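Temps de lecture : 2 min

Clava publie la version 5 de Prulano, son logiciel de planification pour bras robotisés

Bragança, 6 août 2018 – La société Clava met à disposition la version 5 de Prulano, son environnement de commande et de planification de mouvements. Le logiciel prend en charge les tâches de poussée, dans lesquelles le bras déplace les pièces par simple contact, sans les saisir.

Le nouveau planificateur calcule le point d'appui de l'outil, la direction de la poussée et la distance à parcourir. Il tient compte des pièces voisines et recalcule la trajectoire quand la position mesurée s'écarte de la position prévue.

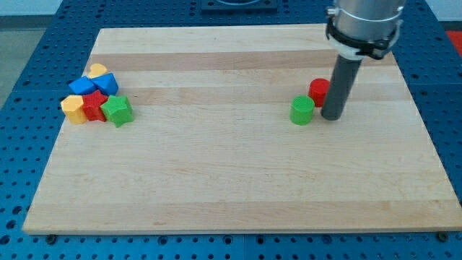 Clava, service de presse
Équipe Prulano

Les essais se déroulent sur une planche de bois clair posée sur une table perforée bleue, avec un outil en forme de tige et de petits blocs de couleur : cylindres, étoiles, cœur. Les pièces serrées les unes contre les autres constituent le cas le plus exigeant pour le module de perception, qui doit séparer les contours avant toute planification.

Ce module, Brultelura, est désormais livré avec Prulano. Il fournit la position et l'orientation de chaque pièce et peut être appelé seul, depuis un autre logiciel de commande.

La mise à jour comprend 19 scénarios prêts à l'emploi et corrige 317 anomalies signalées depuis la version précédente. Le journal d'exécution a été réécrit – les fichiers de l'ancien format restent lisibles.

Prulano 5 est disponible pour les clients sous contrat de maintenance. Une version d'évaluation, limitée à 2 postes, sera proposée en novembre.

Contact presse : Clava, Bragança | © 2018 Clava. Tous droits réservés | Haut de page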